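Driltemus: did Istetti really leave the house or is it a dream track?? (spoilers up to the wedding week)

Asked in TV Serials & Soaps > Plot help

Fanni Farkas

Ok so I missed most of last week's episodes because my internet was out and now I am totally lost. When I stopped watching, Istetti had found the letter in the rice tin and was going to show it to the grandmother. Now I turn it on and she's living over a tailor's shop with short hair, Ekau is engaged to the cousin, and everyone is acting like this is normal.

Things I don't get:

Did she leave by herself or did the grandmother throw her out? The recap at the start just shows the suitcase on the stairs.

Is this a time jump? The little boy looks the same age. But the sign on the pharmacy is different.

Who is the man in the gray hat. He's in three scenes and he never talks.

My sister says it's all a dream track and she'll wake up before the wedding, because they did that once before with the boat accident. I really hope not, I hated the boat thing. That was weeks of my life.

Spoilers are fine. I don't mind knowing, I just want to understand what I'm watching tonight. Also please don't tell me to "just watch the missed ones", the app only keeps the last 2 and I've seen those.

Edit: I'm watching the dubbed version, so I might be a few episodes behind some of you. Last one I saw ended with Ekau dropping the ring in the sink.

3 replies

tailorshop_truther

its a dream. look at the clock in the shop, always same time. they did this with the boat. she wakes up right before the vows, bet you anything

also gray hat = her dad

Ernő Fodor

Not a dream. I've watched every one since the start (412 saved on an old drive, don't judge), so let me try to go in order. Typing this on my break so sorry for the mess.

The letter. She does show it to the grandmother, the night you lost your internet. Grandmother reads it, doesn't say a word, puts it in the stove. Great scene, best one this season. Then she goes up to bed and the next morning she tells everybody at breakfast that Istetti stole the earrings. The green ones. You'll remember them from the festival episodes, Ekau's mother wore them when she fainted.

So nobody throws her out, not in words. Ekau asks her in front of the family if she took them and she won't answer him. She's waiting for him to say he believes her. He doesn't. She packs. That's the suitcase on the stairs. The whole thing hangs on that one pause and the recap cuts it, so of course you're confused. I was yelling at the TV.

Time jump. Yes but a small one. Tăng says "since the spring" when he brings her the sewing machine, and the breakfast was in January, there's the calendar by the fridge. So a few months. The boy looks the same because it IS only a few months. The pharmacy sign changed because the uncle sold it, that gets mentioned once by the cousin on the phone and then never again. Blink and you miss it.

The hair. She cuts it herself in the bus station restroom. Some people were mad about that. I thought it was good, a bit fast.

Ekau and the cousin. This is the part people keep getting wrong. He isn't in love with her. The grandmother has the papers for the workshop and won't sign them over until he's married, so it's a deal, and the cousin knows it's a deal. She's got her own reasons (the phone calls at night, she's sending money to somebody, my guess is a husband). The ring in the sink was not an accident, watch his hand. He opens his fingers.

Gray hat. Not the father. Sorry but the father is dead, we saw the grave, we saw the body, they spent two whole episodes on the funeral. I think it's the man who wrote the letter. Reasons:

He turns up for the first time the day after it's burned.

He stands outside the house on the side where the kitchen is. Not the front door. Who knows that kitchen window? Somebody who used to live there.

The grandmother sees him from the car and tells the driver to go the other way. She has never been scared of anyone in this show.

And his shoes are two different browns. The letter writer says in the voiceover he "left in the dark with what he could find". Ok that one might be a wardrobe mistake. But I like it.

Why it isn't a dream. In the boat track they put that blue tint on everything and the music was the lullaby, every episode, right up until she woke up. There's none of that now. Also in the boat dream we only ever saw scenes she was in. This time we've had whole episodes with just Ekau and the cousin, she's not in the room, so who'd be dreaming it? And yes the clock in the shop is stopped, Tăng says it's broken. He says it out loud! He's been trying to fix it!

What you need for tonight, short version:

Istetti doesn't know about the engagement yet. Tăng does and hasn't told her.

The wedding dress order has gone to the tailor's shop. Her shop. The name on the slip is the cousin's mother, so she hasn't caught on.

The boy has a copy of the letter. He took a picture of it on the old phone before any of this, back when he was playing spy under the table. Everybody forgot about it including, I think, the writers, until the phone showed up in the drawer.

The driver is on Istetti's side now. Long story.

Ekau's mother knows where the earrings are. She's had them the whole time. She's not evil, she's scared of the old woman like all of them.

One more thing on the dub. They cut it. The dubbed episodes run shorter and what goes is mostly the quiet stuff, people looking at each other, which in this show is half the plot. So if the breakfast seemed to make no sense when you find it, thats why. The subtitled one has the full pause.

My tip for catching up if your app only keeps a couple: there's a weekly catch up that goes out late, after the news, all the episodes squashed together. They leave in more than you'd think. I do my Saturday cooking stuff with it on... ok I said I wouldn't go off topic. But I had it on last time and that's when I noticed the shoes.

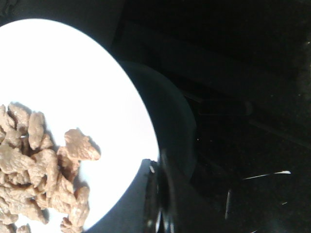

My guesses for the wedding week

Just guesses, don't come at me.

She works out whose dress it is at the last fitting. They've set up the mirror too many times for it to be nothing. The cousin tells her the truth in the shop, and they end up helping each other. I'd love that, the show never lets two women just talk.

Gray hat walks in during the ceremony. Obviously. It's a soap.

Tăng gets his heart broken. He's been too nice for too long. I'll be upset for a week.

The grandmother doesn't get punished, she gets sick. They always make them sick. Then we all have to feel bad for her and she gets one good speech and forty close ups.

Ekau, no idea. I used to like him. If he says sorry in the rain again I'm out.

marrow_and_me

Mostly agree with Ernő but the earrings thing is wrong, or it's wrong in the dub anyway. The mother doesn't HAVE them, she saw who took them. She opens the box, it's empty, and she closes it again real quick when the driver comes in. Could be they cut something.

Also the cousin isn't sending money to a husband, it's a kid. She says "is he asleep" on the phone. You don't say that about a husband. Well maybe you do.

As for dream or no dream, the actress said goodbye to her long hair for real so I dont think they'd do that for a dream. Wigs exist, I know, but still.

Don't go on the episode comments before tonight, people in there are 3 ahead and they put it in all caps.

Fanni Farkas

THANK YOU. The pause!! My version goes straight from the coffee pot to the stairs, I swear to god. I thought I'd sat on the remote.

Told my sister about the clock and she says Tăng being there to say it's broken is exactly what a dream would do. So no help there. We have a bet on it now, loser does dishes until the finale.

"Is he asleep" is so obviously a kid, how did I miss that. Going with the kid.

Will find the late catch up one. Which channel is it, the main one or the second one?

Ernő Fodor

Second one. And ok, kid, you win, I went back and listened. She says "did he eat" too.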